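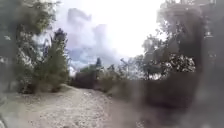
Marilou Quiambao thought the well should go to Lamisi and the house to Rodel, and she told them both so before the coffee was poured. A house could be split up with a wall, she said. You couldn't do that with a well.

Rodel put the sugar on the table. He had driven 300 miles and his back hurt.

"Dad didn't say anything about the well," he said.

"He didn't say anything about anything," said Lamisi. She had married into the family and out of it again, and she was still the one who had paid the old man's light bill for the last two winters. The bills were in a shoe box. The last was for 60 dollars and he had written PAID on it himself, in pencil, though he hadn't paid it.

Marilou drank her coffee and went home. They could hear her truck for a long time.

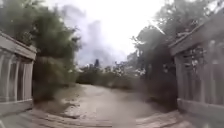 2. The Offer

The letter from Vastia was under the bread box. It offered to lease the lower field, with water, for 1,462 dollars a year. It was addressed to Gerardo Dimaculangan and it was four years old.

"Did you know about this?" Rodel asked.

"He told me it was about insurance."

Rodel read it again. At the bottom his father had done some arithmetic, taking off the tax and the cost of a new pump. He had come out with 644 and drawn a line under it. Beside the line he had written a name, Genalyn.

"That's the Evangelista girl," Lamisi said. "She was going to school that year."

"He never gave her any money."

"No. He didn't sign it, either."

They put their shoes on and went out to look at the field. Rodel carried the letter in his shirt pocket. He hadn't been down there since he was 19. 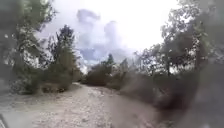
The way down to the lower field, June.

At the pump house Lamisi pulled the door open with both hands. The pump was in pieces on a feed sack. Each piece had been cleaned and laid out, and there was a new gasket still in its paper.

"He was going to fix it," Rodel said.

"He was going to fix it when I met him."

She picked up the gasket and put it back down. Rodel found the wrench hanging on its nail and tried it in his hand. It was smaller than he remembered.
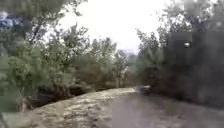 Rodel said he would take the house if she took the well, and that they should write it down before Marilou came back. Lamisi said all right. Then she said she wanted to call Genalyn first, and he said all right to that. They walked back under a gray sky, with trees on both sides and the bank of rough ground along the left, and he asked if she thought the pump would run. She said it might. He had the wrench in his back pocket. When they got to the kitchen the coffee was cold and he drank it standing up.

Print this story
E-mail this story

Comments

Cludar
I wanted to know what Genalyn said on the phone. Is there a part 3?

Tirker
My uncle had a pump on a feed sack for eleven years. Good story.

Cludar
Read it again and I think Lamisi got the better deal.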